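About Runia

Hi, I'm Saimi! I started Runia in Buchanan with my friend Pankaj Lodhi, and we teach grown-ups to knit. Socks mostly, but we'll happily talk you through a sweater if you're feeling brave.

We met in an evening class where the two of us were the only ones who kept coming back after January (it was a cold one). Pankaj had never held a needle before. I'd been knitting since I was 10 and had picked up every bad habit going – so we ended up fixing each other's mistakes, and after a while people started asking if they could sit in.

These days we run two groups a week, one for complete beginners and one for people who can already turn a heel. You get your first ball of yarn from us, usually the Ladireck wool, which is soft and forgives a lot of ripping out. Needles are yours to borrow for the whole course.
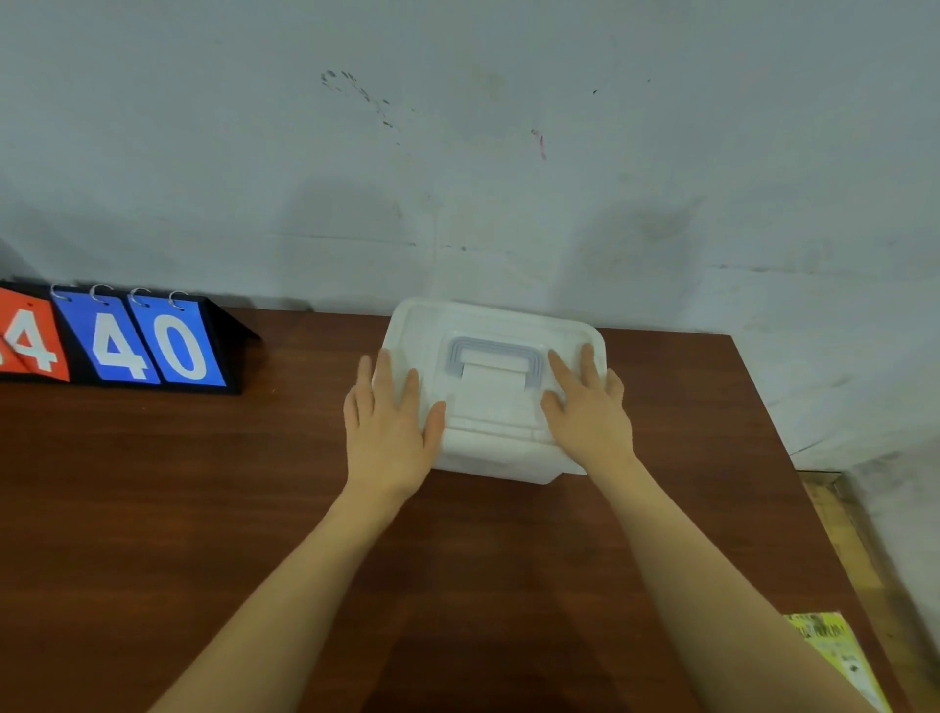
A storage box with a carrying handle

A course costs $110 and that covers everything, tea included! We keep the groups small so I can get around to everyone, and if you miss a session Pankaj will catch you up by phone – he's very patient, much more than I am with dropped stitches. Left-handed knitters are very welcome too, I'm one myself.
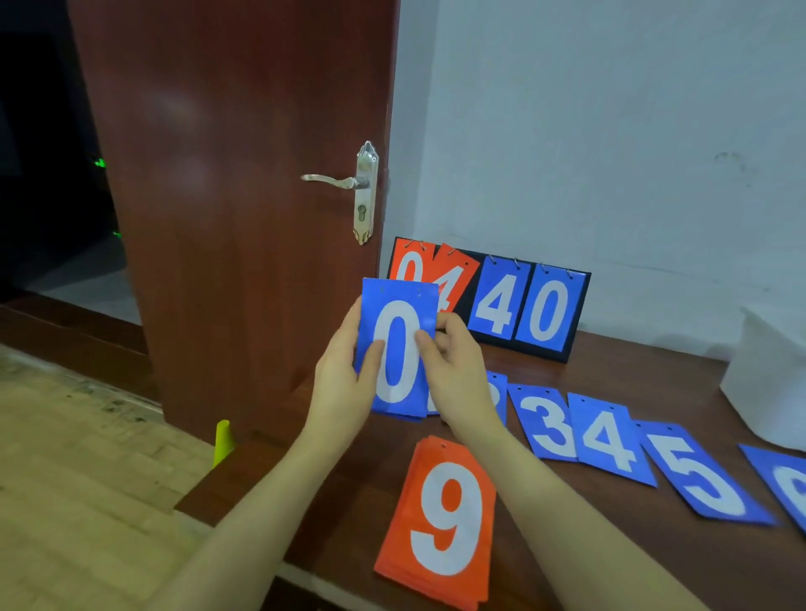
Joining us

The next beginner course starts on 16th September. Send us a note through the contact page and tell us what you'd love to make. If you've got a half-finished scarf in a drawer somewhere, bring it along and we'll get it going again.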